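4. Instalação do agente Jollix e ligação ao coletor de registos

Este capítulo aplica-se à versão 9 do agente Jollix em servidores Linux com systemd. A instalação do coletor Kanar está descrita no capítulo 3 e deve estar concluída antes de prosseguir.
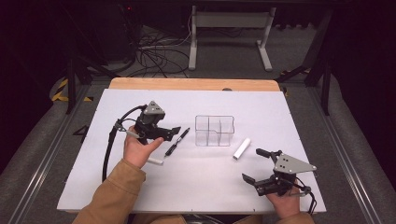
Autoria: Kuhlmann
Última revisão: 25 de março de 2019

4.1 Requisitos

Acesso root ou sudo ao servidor de origem.
Relógio do sistema sincronizado por NTP.
200 MB livres em /var/lib/jollix para a fila local.
Porta TCP 2501 aberta do servidor de origem para o coletor.
Ficheiro ca.pem exportado do coletor (ver 3.6).

Nota: o agente não abre portas de escuta. Não é necessário criar regras de entrada na firewall do servidor de origem.

4.2 Instalação

1. Copie o pacote e o ficheiro de assinatura para /tmp.
2. Verifique a assinatura:
gpg --verify jollix-agent.sig jollix-agent.tar.gz
Se o resultado não for "Good signature", elimine os dois ficheiros e volte a transferi-los.
3. Extraia o pacote para /opt/jollix.
4. Execute o script install.sh. O script cria o utilizador de sistema jollix, sem shell de início de sessão, e regista o serviço jollix-agent.
5. Não inicie ainda o serviço.

Cuidado: em servidores com uma versão anterior do agente, o script substitui agent.conf sem pedir confirmação. Guarde uma cópia do ficheiro antes do passo 4.

4.3 Certificados

1. Crie o diretório /etc/jollix/tls com permissões 0750, proprietário root e grupo jollix.
2. Gere a chave privada e o pedido de certificado:
/opt/jollix/bin/jollix-cert --new --cn nome-do-servidor
3. Submeta o ficheiro .csr na consola Nomedell, em Administração > Agentes > Pedidos pendentes.
4. Depois da aprovação, transfira o certificado e coloque-o no mesmo diretório, junto de ca.pem.
5. Confirme que a chave privada tem permissões 0640.

A chave privada não deve sair do servidor em que foi gerada. Os certificados emitidos antes de dezembro usam SHA-1 e são recusados pelo coletor. Têm de ser emitidos de novo.

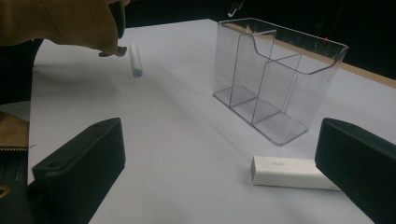
Fig. 4-2. Mesa com organizador de plástico transparente e caixa branca pequena.

4.4 Configuração

Edite /etc/jollix/agent.conf e preencha os seguintes parâmetros:

collector = endereço do coletor Kanar
port = 2501
tls_verify = yes
queue_max = 200M
sources = auth, syslog, audit

O parâmetro tls_verify aceita o valor "no" apenas para diagnóstico. Com esse valor, o agente envia registos a qualquer máquina que responda no endereço indicado.

4.5 Arranque e verificação

1. Inicie o serviço:
systemctl enable --now jollix-agent
2. Consulte o estado com jollixctl status. O campo "link" deve apresentar o valor "up".
3. Provoque uma falha de autenticação por SSH com uma conta inexistente.
4. Na consola Nomedell, filtre pelo nome do servidor e confirme a receção do evento.

Se o campo "link" apresentar "retry", consulte o diário do serviço. O código 17 indica que o nome no certificado não corresponde ao nome do servidor. Nesse caso, repita o procedimento 4.3 a partir do passo 2.

Para remover o agente, ver 4.6.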